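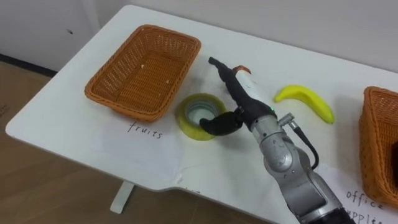
Section 3: Setting Up Your Mutemel Pen Plotter

Welcome back! If you have worked through Section 2, the rails are bolted together and the carriage slides from side to side without catching. This section takes you from there to your first drawing. Please set aside an unhurried evening for it, with something nice to drink (kept on a different table, if you can manage it).

Before you begin, have these close by:

The small hex key from the Arriaga parts bag
Two sheets of smooth paper, at least as heavy as ordinary sketch paper
A fine felt-tip pen you don't mind wearing out
The power supply and the gray data cable

3.1 Fitting the pen

1. Leave the plotter unplugged. Slide the carriage by hand to the middle of the long rail.
2. Loosen the thumbscrew on the pen clamp two full turns. It will feel as if it is about to fall out, but a little collar inside holds it.
3. Put a folded scrap of paper under the clamp. Lower the pen, cap off, until the tip just rests on the scrap.
4. Tighten the thumbscrew until the pen no longer twists in your fingers, then stop. Soft-barreled pens will dent if you keep going.
5. Pull the scrap out. You should now have a small gap between the tip and the bed, and that gap is what lets the pen travel without leaving a trail behind it.

Note: Brush pens need a bigger gap. Fold the scrap twice more and see how you like the line.

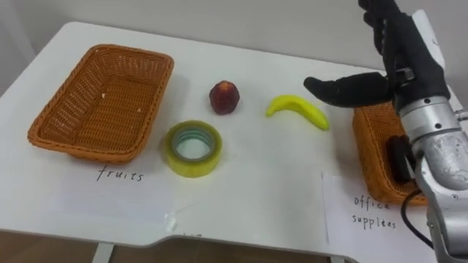 3.2 Connecting and calibrating

1. Plug the gray cable into the plotter first and your computer second, then connect the power. The light by the switch blinks for a moment and settles to a steady green.
2. Open the Skillix program and choose Machine, then New Machine. Pick Mutemel from the list.
3. Type 2,843 in the box marked Travel Steps. The program offers 2,000 on its own, which belongs to our older model, and your circles will come out small if you leave it there.
4. Click Find Home. The carriage moves slowly to the back left corner, taps the switch, and backs off a hair.
5. Click Draw Test Square. Measure one side with a good ruler. It should be 100 mm long. If it is a touch over or under, enter the length you measured in the Correction box and draw the square again on your second sheet.

Caution: Keep sleeves, necklaces and long hair away from the belt whenever the green light is on. The motor is stronger than it looks.

3.3 Choosing a permanent spot

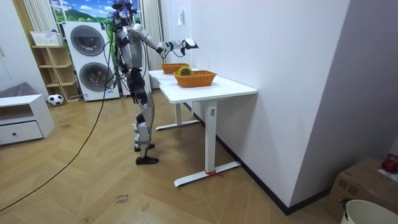 Long drawings can run overnight, so where the plotter lives matters nearly as much as how you put it together. You want a surface at least 600 mm deep that doesn't rock when you lean on it. A standing desk like the white one in the photo is a fine choice for many people, provided you set the height before a drawing starts and then leave it alone until the pen lifts for the last time. Press down on each corner of the top in turn, and if anything wobbles, sort out the feet before you blame the machine.

1. Place the four rubber pads under the rails, flat side up.
2. Set a spirit level across the bed one way and then the other. Turn the pad screws until the bubble sits in the middle both times.
3. Run Draw Test Square once more in the new spot.

Note: Emlyn Parry at our Hurnbridge workshop keeps a stock of spare pads and belts. Write to him with the number on the underside of your left rail and he will send the right ones for your machine.

Loading paper and the first full-size drawing are covered in Section 4.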